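Deux mille démonstrations et toujours des doutes

14 mai 2022

Je reprends ce blog après un silence un peu long. En mars, j'ai rejoint pour quelques mois l'équipe d'Ikine qui enregistre des démonstrations de manipulation, et je n'avais ni le temps ni l'envie d'écrire le soir. Maintenant que le premier lot est livré, j'ai deux ou trois choses à dire, et elles ne vont pas toutes plaire à mes anciens collègues de Clavora, qui tiennent pour acquis que les données finissent par tout arranger.

Le principe, pour ceux qui suivent ça de loin : un opérateur pilote le bras à distance, on enregistre les positions des articulations et les images, on met une étiquette sur l'épisode et on recommence. Le modèle apprend à imiter. L'objectif du lot était de 2000 épisodes retenus. On en a enregistré 2457. Après relecture, il en restait 1697.

Je m'arrête sur ces chiffres parce que dans la présentation interne, ils sont devenus « près de 2500 démonstrations de haute qualité ». Or une bonne partie de ce qu'on a jeté ressemblait beaucoup à ce qu'on a gardé. Un doigt qui glisse sur l'objet puis se rattrape, est-ce un échec ou un exemple précieux de récupération ? La première semaine on jetait. La troisième on gardait. Personne n'est revenu sur la première semaine.

Et puis il y a la question de ce qu'on montre au modèle. Nos tâches tournent autour du rangement : des fruits, un panier, une étagère, un plateau. On déplace les choses de quelques centimètres d'un épisode à l'autre et on coche la case « variation ». Je veux bien. Mais la table reste blanche, le mur derrière reste blanc, la lumière est la même du matin au soir. Quand j'ai demandé si on pouvait au moins travailler une journée avec une nappe, on m'a répondu que ça compliquerait la comparaison avec le lot précédent. Je comprends l'argument. Je note simplement que la cuisine de ma mère complique énormément la comparaison avec le lot précédent.
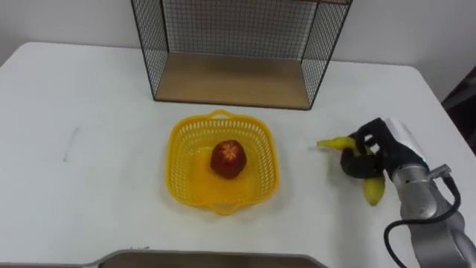
La banane dans la main, le fruit rouge dans le panier jaune.

La banane mérite son paragraphe. C'est l'objet que tout le monde réclame dans les démos, à cause de sa couleur et de sa forme qu'on reconnaît de l'autre bout d'une salle. Pour un opérateur, c'est aussi un objet agaçant. On peut la saisir par le milieu, près du bout, doigts bien refermés ou à peine posés, et chacun de nous a pris ses habitudes. Eduardo Prata la prend toujours par le milieu, pouce au-dessus, et il est rapide. Moi je cherchais longtemps mon angle. Dans les données, ça donne deux façons de faire très différentes sous la même étiquette, « saisir la banane », et un modèle à qui l'on demande de se débrouiller avec la moyenne des deux. La moyenne de deux bonnes prises est parfois une prise dans le vide.

Eduardo n'est pas d'accord avec moi, je le précise par honnêteté. Selon lui, la diversité des opérateurs est justement ce qui rend le jeu utile, et les architectures récentes savent très bien représenter plusieurs stratégies. Il a lu plus d'articles que moi. Je lui ai demandé lequel de ces articles testait ça avec une main à plusieurs doigts et du matériel qu'on n'a pas choisi, il a promis de m'envoyer une référence. J'attends encore.

Autre chose qui me chiffonne, les étiquettes de langage. On nous a fourni un outil, Zillico, qui propose une phrase pour chaque épisode à partir d'un gabarit. « Prendre le fruit et le placer dans le panier. » Très bien. Sauf que le gabarit ne connaît que l'intention de départ. Si l'opérateur change d'avis en route, repose l'objet à côté et en prend un autre, la phrase reste. J'ai relu à la main 300 épisodes pour m'en faire une idée, en corrigeant les phrases quand il le fallait, et j'ai corrigé bien plus souvent que je ne l'aurais cru. J'ai proposé qu'on relise tout le reste. La réponse a été que le bruit se dilue dans le volume.

Peut-être. Cette phrase me gêne depuis des semaines. Le bruit aléatoire se dilue, oui. Mais là il n'a rien d'aléatoire : on se trompe toujours au même endroit, quand la tâche est difficile et que l'opérateur hésite. Ce sont précisément les épisodes où le modèle aurait besoin qu'on lui dise la vérité.

Je ne voudrais pas donner l'impression que tout est à jeter. Le pilotage est devenu franchement agréable, avec un retard que j'oublie au bout de dix minutes. Les consignes écrites par l'équipe de Seixas, avec qui nous partageons le format, sont claires et tiennent sur deux pages. Et il y a des après-midi où l'on enchaîne les prises propres et où l'on se surprend à y croire.

L'évaluation du modèle entraîné sur ces 1697 épisodes commence bientôt. J'ai demandé que les essais soient faits par quelqu'un qui n'a enregistré aucune donnée, avec un panier d'une autre couleur et des fruits achetés le jour même. Pour le panier, c'est accepté. Pour les fruits, on me dit que ça se discute. Je publierai les résultats si on m'y autorise, y compris s'ils me donnent tort.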